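Forum > Robots et bras > Pannes et sécurité

Le bras droit lâche au-dessus du bac

Magnus Rennie
Notre humanoïde range des pièces entre une étagère jaune et un bac, avec le logiciel Clisel. Au bout de 20 cycles, défaut de couple à l'épaule droite et le bras descend tout seul, avec la dignité d'un store cassé. Recalibré deux fois, sans effet.
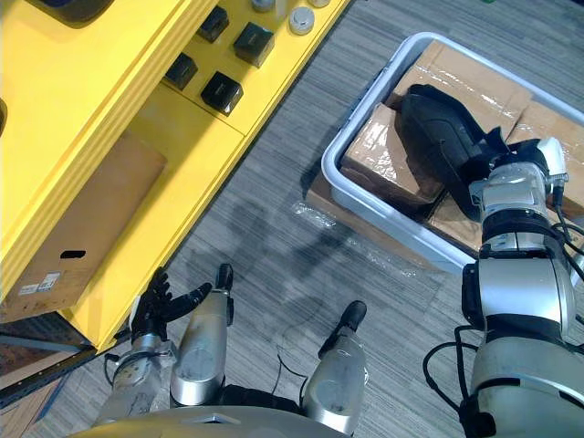 Bras droit dans le bac, pince contre la pièce noire.

Le code affiché est 149. La notice dit « voir notice ».

Blair Morrison
Défaut 149 chez nous aussi, en août : un câble qui tirait en bout de course. Coupez la puissance, bras soutenu, et vérifiez le connecteur de l'épaule. Dégagez aussi le sol, et gardez les pieds hors de portée pendant les essais.

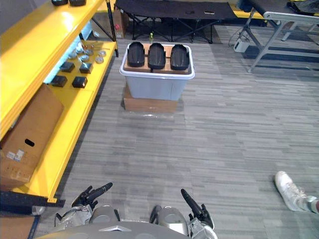
Essai à vide, bras levés

Faites-le à vitesse réduite, main droite ouverte, arrêt d'urgence en main. Si le défaut revient sans charge, c'est le câble.
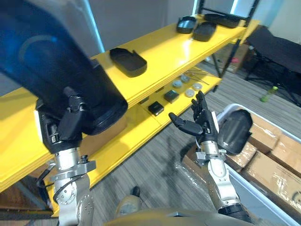 Main droite ouverte, la gauche tient la pièce bleue.

Jistora
Pareil. Redémarrez.

Dernière mise à jour : 14 mars 2020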